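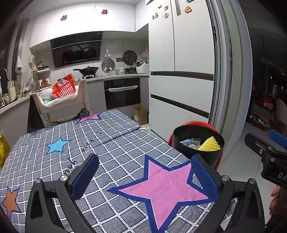 Trash cans are the one thing in our kitchen I've never gotten right, and I'm hoping you all can talk me into (or out of) buying a bigger one. We've got 700 square feet, two adults, one toddler, and a single can that does everything. It's the round black one with the red lid, and I like how it looks, I like that I can carry it around with me when I'm cleaning, but put one of those yellow egg-crate foam sponges and a few plastic wrappers in there and you already feel like you should be taking it out. My husband says get the 40 liter Grarneo with the pedal and be done with it. I say a big can just means the trash sits there longer and stinks.

So which is it? Big can or little can? And if you have a little one, where do you keep it? Ours travels. Right now it lives wherever I last needed it, and that drives him nuts.

Also open to hearing about sorting. We don't really sort. Please be gentle.

starcloth_mom
Joined: June
Posts: 10

Home Forums Kitchens Storage Laundry Search Log in Register

Re: Big trash can or little one?
by pantryghost

Little one, all day long. I had the 40 liter with the pedal for years and it was a swamp. You never fill it with anything that weighs nothing, you fill it with coffee grounds and melon rinds, and then the bag rips on the way down the stairs. I went down to a tiny one under the sink and now it goes out every night after dinner. Takes me two minutes.

Love the red paper cutouts on your cabinets, by the way! We had the double happiness ones up from our wedding until the corners curled and I cried a little taking them down.

Re: Big trash can or little one?
by Usmani_Hardware_Dan

Gonna disagree with ghost. I sell these things, so take it with a grain of salt, but the people who come back happy are the ones who went bigger. The ones with the cute little cans come back for a second cute little can. You have a toddler. You're going to be making more trash next year than you are now, trust me on this one. Look where there's dead space — the end of a counter run, the strip beside the fridge — and measure it before you buy anything. Measure with the lid OPEN. I can't tell you how many pedal cans get returned when the lid smacks into the cabinet above.

Re: Big trash can or little one?
by starcloth_mom

Thank you both! ghost, we're keeping ours up until they fall down.

Dan, good tip about the lid, ours swings all the way up and stands there behind the can, and I'd never thought about how much height that takes. It's fine out in the middle of the room. It would not be fine under the counter. I'd have to slide it out each time and I know myself, I'd leave it out.

What I do now is bring the can over to whatever I'm working on. Used tissues, sponges that have had it, whatever's lying around, I go through the pile and in it goes. I honestly can't imagine walking back and forth to a pedal can in the corner with every single tissue. And a bag in the bottom, always. I use the blue ones.

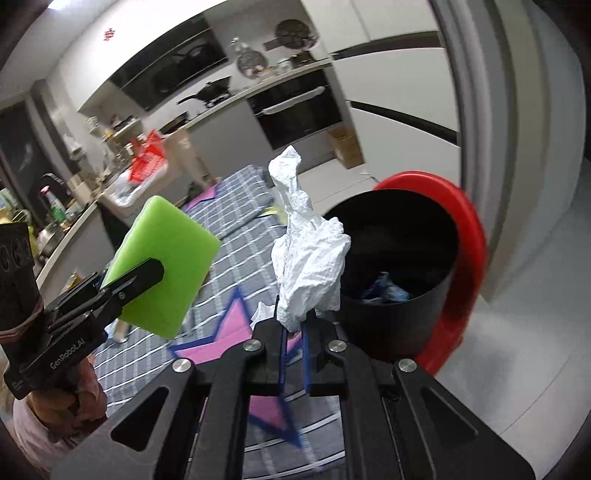
Re: Blue bags (and sponges, while we're at it)
by LidsOn222

OK but how are you getting the bag to stay put? On a round can mine slides down to the bottom the first time anything heavier than a paper napkin lands on it. I've tried the rubber band trick, I've tried knotting the corner, and I've tried the drawstring kind that cost twice as much. The bag ends up in a wad down there and I end up washing the can anyway.

And since you brought up sponges, how often are people tossing theirs? My sister goes through one a week. I keep mine until it smells. She says that's disgusting, and she's probably right.

Re: Blue bags (and sponges, while we're at it)
by pantryghost

Cut a slit below the rim and pull a pinch of bag through it. Or just buy the bags one size up and fold a big cuff over the outside, that's what I do.

Sponges, every two weeks here. When it's too far gone for dishes it gets one last job on the stovetop and then out.

Re: Blue bags (and sponges, while we're at it)
by starcloth_mom

LidsOn, mine wads up too! I just live with it. A squirt of Skisance in the can once in a while and a rinse in the tub.

Sponges, hmm. The flat green kind I use for dishes and I'm strict with those. The yellow waffly ones are for wiping down and they get a lot longer. I did a big clear-out yesterday around 4 pm and did everything on top of the starry cover, the gray one with the grid and the big pink stars, and it makes such a nice sorting surface, everything shows up against it. My rule is that it all has to come out where I can see it before I decide anything. Bags, cups, empties, the Dettol, sponges, every bit of it out at once.

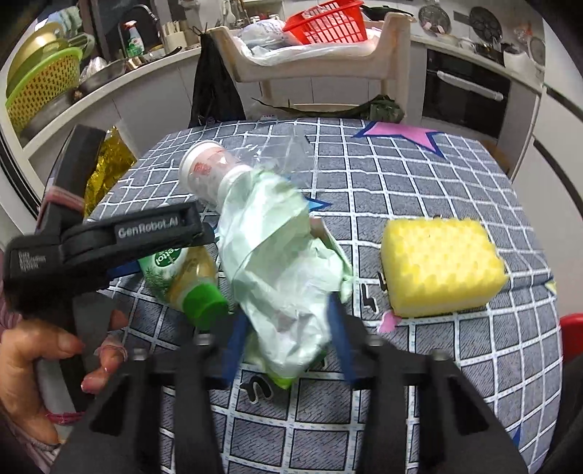 I got that from a workshop at the Flimthorpe library, taught by a woman named Sveva Valentini, who has you empty one drawer onto a bedsheet and won't let you put a single thing back for ten minutes. I thought it was silly until I did it. I came home and did three drawers that same night and found a can opener I'd replaced twice. She's big on having one can and making every item pass over it. Keep, or in. No maybe pile! My maybe pile is a whole closet, so I needed to hear it.

Anyway I wasn't going to mention the workshop but it's the reason I'm so attached to the little can. It's the moving it around that makes it work for me. If it were bolted in a corner I'd start a pile "for later" and we all know how that goes.

Re: Blue bags (and sponges, while we're at it)
by Usmani_Hardware_Dan

Not to be a pain, but then you want TWO cans. Keep the little guy for your clear-outs and put a proper one by the fridge for food. Your husband gets his pedal, you get your travel can. I've saved marriages with this advice.

Re: Blue bags (and sponges, while we're at it)
by tilegrout_annie

I'd vote no on two cans in 700 square feet. I'm in less than that and every single thing on my floor is something I have to mop around. I'd look at the counters and the high chair first, those are what fill up. Mine's been a coat rack since my youngest got too big for it.

Re: Blue bags (and sponges, while we're at it)
by starcloth_mom

Annie I feel seen, there's a jacket over ours as we speak, and plastic bags, and a red basket on top. It's a nice cream wooden one too, it deserves better.

OK so for anyone who wants the whole kitchen before weighing in, have a look. Fridge on the right, oven under the counter with the towel on it, rice cooker in the corner (not moving, don't ask). Dan, tell me where you'd put a second can, I'm listening but I'm not promising anything.

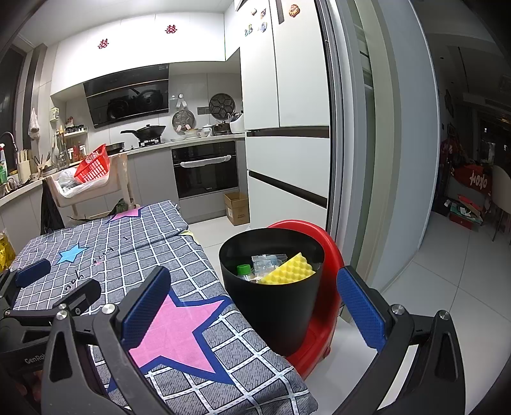

Page 2 of 3

Re: Blue bags (and sponges, while we're at it)
by LidsOn222

Sorry, I have to be that person. The plastic bottle with the green cap. In with the sponge. Doesn't your town take bottles??

Re: Blue bags (and sponges, while we're at it)
by starcloth_mom

I SAID be gentle! They do take them, but you have to drive them over, and the drop-off closes at 3.

Re: Blue bags (and sponges, while we're at it)
by pantryghost

Leave her alone, LidsOn, half of this board throws out bottles and doesn't post about it. But if you want an easy fix, hang a bag on the wall just for bottles. I see you've already got a white one up over there past the faucet. When it's full it goes in the car. I don't even think about it anymore.

Re: Blue bags (and sponges, while we're at it)
by LidsOn222

I wasn't trying to be mean. I just think if you're already taking everything out and looking at it, a bottle bag is no extra work. The pans reflecting in that range hood are making me want to go clean mine, if that helps.

Re: Blue bags (and sponges, while we're at it)
by Usmani_Hardware_Dan

That little cardboard box on the floor by the oven. Whatever's in it, find it another home and you might have your spot. Get me the width from the oven to whatever's next to it and I'll tell you what fits. I'd go for something narrow with a flat back. A round can in a corner wastes a lot of floor.

Re: Blue bags (and sponges, while we're at it)
by tilegrout_annie

Still no on two cans. But I like the bottle bag.

Re: Blue bags (and sponges, while we're at it)
by starcloth_mom

Bottle bag it is, I'm doing that one tonight. Will measure by the oven when the little one's asleep. Husband has read this thread over my shoulder and would like Dan to know he's his favorite.

Go to page: 1 2 3 Next

We use cookies to keep you logged in and remember your settings. Accept / Manage

Contact us | Forum rules | Privacy | Back to top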